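Dalovwood Grip Faults
Data card, version 2

A set of hand-held gripper recordings built around one thing we kept tripping over: the tracked pose of a gripper stops agreeing with where the gripper is. Most collections throw those takes out. We kept ours, and we're really excited to finally share them!

What is in it

Each session is one operator using two hand-held grippers on household chores, mostly desk tidying and sink work with a spray bottle. Every take has the gripper views, a head view, the marker track and the jaw opening. The release holds 28 sessions, all recorded at Moswood in April.

The room is a shared one with big windows, and people come and go while recording is on. We like that. Clean backgrounds hid the fault from us for a long time.
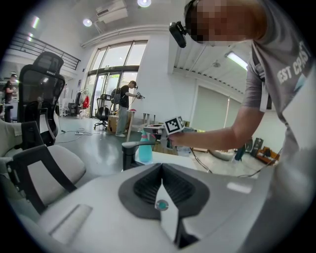 Tracking runs through Nerkora, our pose estimator. It looks for the printed markers on each gripper and fills short gaps by carrying the last motion forward. When it works it's lovely to watch. When it fails, it fails in one of the ways below.

Fault types

marker_swap: the left and right grippers trade identities. It usually starts when the hands come close together, and it can last up to 28 seconds before the tracks sort themselves out (or don't).

coast: a marker is lost, Nerkora carries on with the old motion, and the track sails off through the desk. These are our favorites to replay, and the worst ones to train on by accident.

jaw_stale: the pose is fine but the jaw value is frozen. A policy trained on these will happily "hold" a bottle with an open gripper.

cable_tug: a cable pulls on the device mid-motion and the track gets a sharp kick. The kick is real movement, so don't filter it as noise!

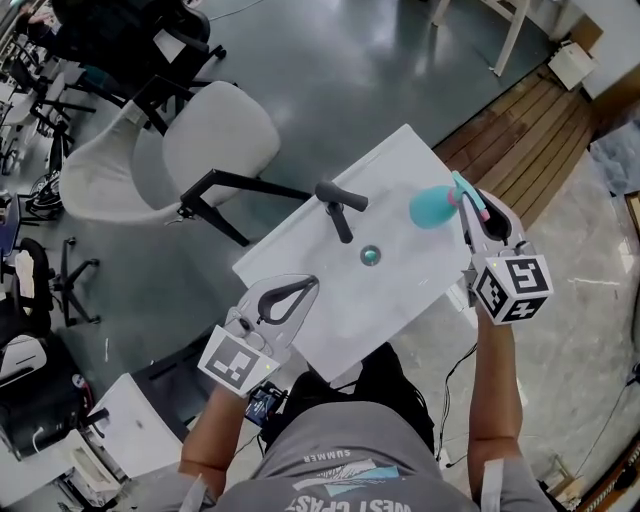 Sink task, both grippers over the basin, spray bottle in the right one.

Sink takes are the richest part of the set for marker_swap, and if you only have an afternoon, start there. The wrists turn a lot, the marker faces go in and out of view, and you get good stretches and bad stretches inside a single take.

The safety bit

Please read this before replaying anything on hardware. We sent a coast take to the Dauda arm with the speed limit set too high, and it drove the gripper into the tabletop. The emergency stop was pressed and the only damage was a bent finger mount, but it was a proper scare. The replay script now refuses any take with a fault label unless you pass allow_faults, and it caps the speed even then. Leave the cap on.
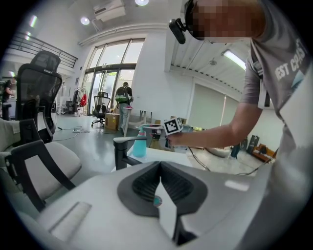
Labels were made by hand, with 2 passes per take. Start times are solid. End times are softer, especially for coast, where the track drifts back in slowly and the passes often disagreed. Both sets of end times are included so you can pick.

Known gaps

Daylight changes between sessions and we didn't log it.
Jaw values are uncalibrated in the earliest sessions.
Faces are pixelated, and the blocks sometimes cover a bit of background too.

Found a fault we missed? Open an issue with the take name and the time. We'd love to add it!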